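Ticket 676 - Toy and household returns bin, scuffed floor and stain
Updated in March, 14:20
By Clemside returns desk

Status: open
Site: Cerosgate, sorting area
Item: gray sheet-metal bin, sloping sides, flat floor

Reported problem
Dark scuffs found on dolls after sorting. Desk asked whether the marks come in with the goods or are picked up from the bin floor.

Log
09:10 Bin emptied. Floor wiped with dry white cloth. Light gray residue on cloth.
09:25 Floor washed with Flitow cleaner, 58 ml to 2000 ml of water. Residue reduced on second wipe. Scratches unchanged.
10:05 Stain on inner back wall, left part, rusty brown. Cleaner had no effect. Not yet known if this is corrosion or a spill. Do not sand until checked.
11:30 Test: clean vinyl offcut rubbed on floor, 100 strokes, center and lower edge. Faint gray marks, removable with a damp cloth. No dark marks.
13:15 Toys and household items put back in bin. Doll in light blue romper with white dots included. Marks on its forehead and scalp are darker than those on the offcut.
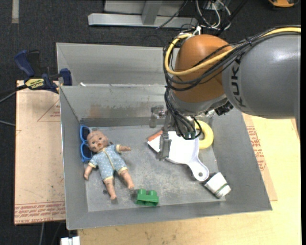
Fig. 1. Bin with contents, doll at left.

Interim finding
Floor can leave light gray marks. Source of dark scuffs not confirmed.

Next steps
- Check dolls at intake, before they go in the bin. Record marks on head and face.
- Request price from Son for a cut-to-size floor liner.
- Recheck stain after around two weeks.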